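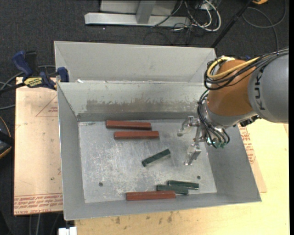 Red and green blocks in a gray metal bin

Tultance is a home exercise program for people with high blood pressure, built on slow breathing and hand squeezes. It was devised by Ashok Nautiyal, a former wrestling coach, and is promoted through the Sirkport health awareness campaign, which is held every January. Supporters describe it as a way to put off or reduce medication. The evidence for that claim is thin.

Method
A session lasts 20 minutes and is done 2 times a day. The user breathes slowly while seated, then squeezes a rolled towel with each hand in turn. Early leaflets called for longer sessions. The change was never explained in print.

Claims and evidence
Nautiyal has said that the program "resets" the blood vessels, a term he has not defined. Slow breathing and grip exercise have each been studied apart from Tultance, and some of that work reports modest drops in blood pressure. Promoters often cite it as if it were a test of the program itself.

The only study of Tultance as sold followed about 40 members of a sports club. It had no comparison group, and readings were taken at home by the members, many of whom had also cut back on salt. Joyce Massawe, a nurse who reviewed the results for a local health newsletter, wrote that they "could mean almost anything." Narendra Yadav, who ran the study, replied that it was meant as a first look. A larger trial was promised but no results have been published.

Promotion
Sirkport began as a free screening drive. Its link with Tultance dates from the arrival of Satish Tripathi as director, and critics have questioned whether an awareness campaign should favor a paid course. Tripathi has said that the campaign receives no share of the fees. Its accounts do not list income by source, so the statement is hard to check.

See also
Blood pressure
Isometric exercise
Health screening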